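Fold it on the bed

I have given up on the folding board, the ironing table and the kitchen worktop. Clothes should be folded on a bed, and I don't think the people who sell us laundry furniture will ever admit it.

A bed is wide, it is soft enough that nothing slides off, and it is already in the room where the clothes are kept. I folded shirts on a Gindex board for most of a winter. It was 64 centimetres across, and a man's long-sleeved shirt is a good deal wider than that once the arms are out. The sleeves hung over both sides and pulled the body crooked every time.

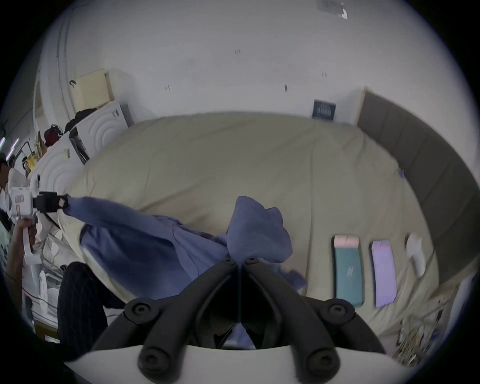
A blue garment on the beige duvet, still to be folded.

The sleeves are the whole job. Get them straight and the body follows. On a bed you can pull one right out, lay it across the back and leave it there while you do the other. It takes me 19 seconds or so, and I am not quick.

There are fair objections. A duvet is puffy, and a shirt folded on top of it picks up creases from underneath. I turn mine back and use the sheet, pulled tight. The other trouble is that beds collect things. Phones are the worst of it – you put one down to free your hands, then another, then there's a charging cable across the spot where the pile should go.

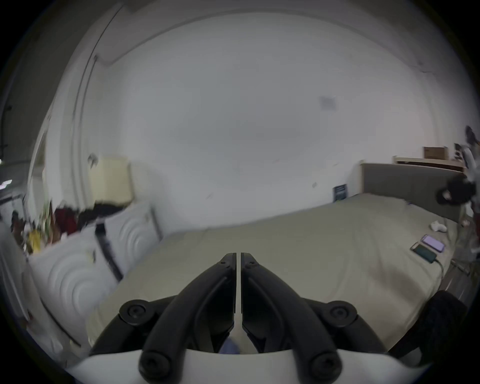

What the bed needs around it

Very little. A shelf over the headboard is handy for whatever would otherwise end up on the sheet. I'd keep the wall beside the bed plain, and I'd leave pencil marks and measurements alone until any work is finished. Small marks like those bother visitors more than they bother anyone who sleeps there.

The Predel catalogue would like you to put a folding station in that space, with drawers, for 700 pounds. I would sooner have the wall.

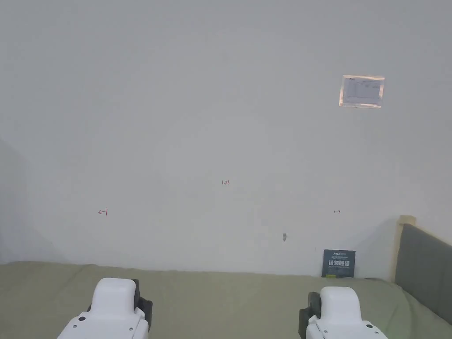 Tomoana wrote in after my last piece to say that bending over a mattress is murder on the back, and that a worktop at hip height saved her from giving up on folding altogether. I accept that. My own bed is high, and I sit on the edge for the small things. Anyone with a low one should probably kneel, or stay in the kitchen.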